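Learning to write letters again

23 Nov 2025

In November the evenings are long in our town, and every year I promise myself that I will do something useful with them.
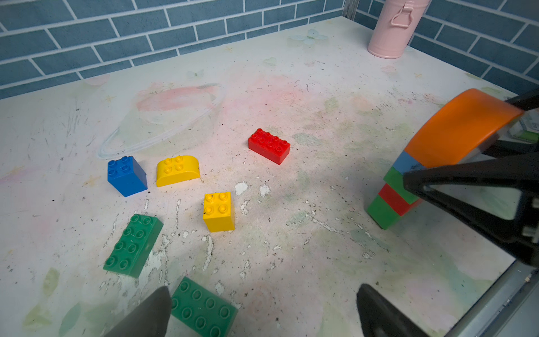 The old table with the planet on it, by the tiled wall.

This year the useful thing is letters. I mean letters on paper, with a stamp, to people who live far away from me. I have lived in this country long enough to dream in English, but I had never written a proper letter in it. Messages, yes, and many emails to the bank. A letter is different. You cannot see the other person typing, and you have to decide by yourself when you have said enough.

It began in a small stationery shop called Stiltach, near the bus station in Oron. I went in to get out of the rain and I came out with a box of plain cream paper, 52 sheets. At home I counted the weeks in a year and thought: one sheet for each week, that is a plan. I am a person who likes a plan very much, more than I like the thing which is planned.

The first letter took me three evenings. I wrote it to my aunt, who taught me to read when I was small and who still keeps every card that anybody sends her. I started with the weather. Then I stopped, as I was ashamed to start with the weather, and I took a new sheet. On the new sheet I also started with the weather. In the end I left it there. My aunt likes to know if it rains.

What surprised me is how slow the hand is. When I type, the words come before I have looked at them properly. With a pen I have time to hear the sentence, and sometimes I hear that it is not true. I wrote "everything is fine here" and then I sat and looked at it for a good while. It was not a lie, but it was the kind of sentence one writes to finish quickly. So after it I put that my knee is bad again and that I miss the sound of the river at Cai, where we spent the summers. This took half a page and it was the best part of the letter.

My handwriting is another matter. At school we had to write joined letters with a long loop, and we lost marks if the loop touched the line above. Here people print their letters one by one, and the woman at the post office once asked me if my seven was a one. Now I print the address and write the rest in my old school hand. It leans to the right when I am tired.

I have also become strict about pens. The one I like is a Fliltix, dark blue, not expensive. It does not smudge if I wait a moment before I turn the page. I tried a fountain pen which I was given years ago, and it made a lake in the middle of my cousin's name. Perhaps it needs cleaning. Perhaps I need patience, but I have used all of mine on the commas.

English commas are very hard for me. In my language they follow rules, and you can learn the rules in one winter. Here I ask people why there is a comma and they say that it sounds better. I read the letter aloud in the kitchen and put a comma where I breathe. If I have a cold, there are more commas.

Then there is the waiting. My aunt's answer came after 2 weeks and 260 kilometres, in an envelope she had used before and turned inside out. She wrote about her tomatoes, which were finished, and about a neighbour's new roof, of which she does not approve. She did not mention my knee until the last line, where she said to put a cabbage leaf on it. I have not done this yet. I read the letter at the bus stop, then again at home, and then I put it in the drawer with the good scissors.

I have tried to explain to a colleague why this pleases me so much. She said that I could telephone my aunt any day, for nothing. It is true, and I do telephone her – but on the telephone we talk about the telephone, whether she can hear me and whether I can hear her. In the letter she told me a thing about my grandfather that I had never heard in all my life. He once walked home from Cai in the snow with a clock under his coat. She gave no reason. I have asked for the reason in my second letter, and I have started that one with the weather too.

The second letter is in the box on the corner now, and the post goes at five. Next I want to write to an old friend from my first job, if she is still at the same address. I will put mine on the back of the envelope in case it has to come home.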